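Lesego Msimang has managed sealing products at Drinness for the past six years, and she oversaw the introduction of the Direr line of foil-backed tapes. She spoke with us in December at the company's Flerndale warehouse.

"Contractors ask about stickiness first," Ms. Msimang said. "I would ask them to look at the backing. A strong adhesive on a weak backing will still split at the seam."

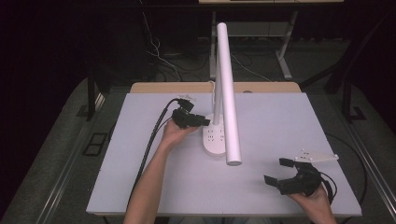
White desk lamp on a covered work table.

The Direr range now includes 40 items – most of them sold by the case – and the Mokgethi branch alone shipped 2,559 cases last year. Ms. Msimang attributed the demand to repair work in older buildings.

"Clean the metal, press the tape down with a roller, and store the rest indoors," she said. "Our printed guide says the same."

A wider roll is due in the spring.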